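Aug 30, 2019

Water heater, day whatever. I'm writing this at the kitchen table because the basement smells like pipe dope and I've had enough of it for one evening.

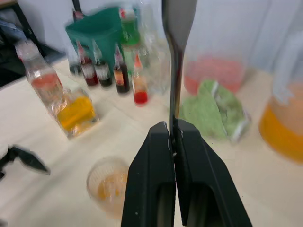 So the old tank finally gave up. We'd been nursing it along since March, when it started making that popcorn noise every time the burner kicked on, and I kept telling myself I'd flush it next weekend. I did flush it once! Got a bucket of gritty white stuff out of the bottom and felt very proud. Then on Tuesday's-leftovers night (you know, the night everything in the fridge goes in one skillet) I went down for a jar of tomatoes and stepped in a puddle in my socks.

Chae-won Nam came over to look, bless her, with a flashlight and her own kneepads. She did her whole house over last year and she's seen more tanks than I ever want to. She put her hand along the bottom seam and just shook her head. The drain valve was fine, the relief valve was fine, the tank itself was rusted through. No patching that.

Then came the shopping. The first place quoted me 2,000 dollars for a Prarkach, installed, old one hauled off, and wanted another 199 for bringing the venting up to code. The second place pushed a tankless Putance so hard I nearly said yes just to get off the phone. I do like the idea of tankless. But our gas line is skinny and they'd have to run a new one clear across the house, and the guy got very vague when I asked what that would cost. I hate vague.

We went with the Prarkach. Same size as before, better insulated, and it fits under the duct without anybody having to move anything. They came at 2 this afternoon and the whole job went fast, except for the shutoff valve, which crumbled the minute a wrench touched it. That added 35 dollars to the bill and I didn't argue.

I asked them to put in a drip pan with a drain line this time. Also a proper expansion tank, which we never had, and which might explain the banging in the upstairs bathroom. We'll see. I set the thermostat at 120 and wrote the install month on the side in marker so I can't fib to myself about when the next flush is due.

Still have to pull the wet carpet scrap out from behind the shelves and get the dehumidifier going. Going up to take a very long shower first.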